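Giving up the supermarket, month six

In September I stopped doing a weekly supermarket shop. I still go in for washing powder and bin bags, but food now comes from the market in Clindon, the baker, or the farm shop up at Velow. I said I would write down how it went, so I have.

The money first. Over the six months I spent £649 on fruit, veg and eggs, and £189 on bread. I didn't keep proper records before, so I can't say if that is more or less than it was. It feels much the same. I waste less, mainly as I have to carry everything home on the bus.

The bus is the worst part. It takes 30 minutes each way, and if I miss the late morning one there is nothing until after lunch. Aino Leinonen lent me her trolley over the winter and I have now bought my own.

I had expected to get bored by January. There were a lot of swedes. Danylo Zinchenko, who has the stall nearest the church, told me to roast them with the skin on, and I have done that most weeks. I still don't like parsnips.

I did cheat twice, both times for frozen peas.

I plan to carry on until the summer and then see. Next post will be about the bread.

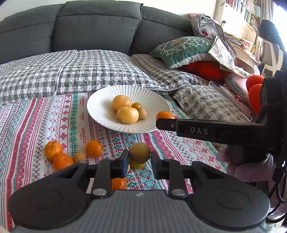 Fruit on the ribbed white plate, 5 March 2019

Contact | © Plain Shopping | Back to top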